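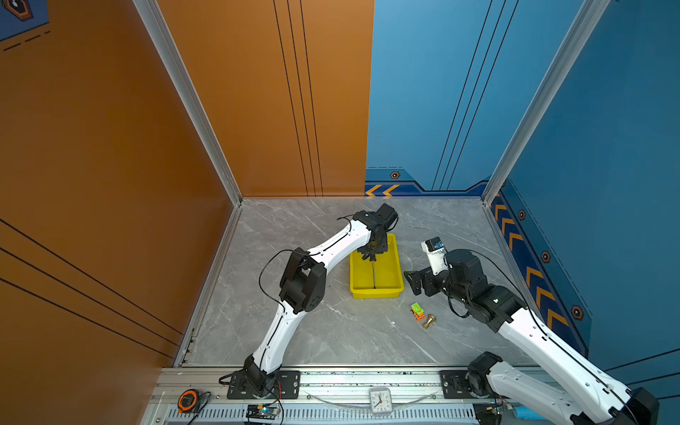
Two robot arms at work above a yellow plastic tray.

Bundava moved up to third in the table on Wednesday night with a 2-1 home win over Oltinard, in front of a crowd of 2976.

The visitors started faster and took the lead after 13 minutes, heading in a corner at the near post. Bundava had little of the ball early on but drew level shortly before the break when a low cross was turned in from close range.

Oltinard had two good chances to go back in front early in the second half. The first was saved and the second went over the bar. They were made to pay when Bundava's captain, playing his 236th league game for the club, scored from the penalty spot after a handball. The Oltinard bench argued the call at length and an assistant coach was shown a yellow card.

Heavy rain in the last 20 minutes made the field slow, and neither side created much after that. Oltinard pushed both center backs forward for a late free kick, which hit the wall.

The win is Bundava's fourth in a row at home. Flinano stay top after a goalless draw at Ragab, where the home side finished with ten men.

Bundava travel to Ragab next and will be without their left back, who picked up his fifth booking of the season. Oltinard are at home to Flinano. Tickets for the away section are still on sale, with the last 100 held back for the gate.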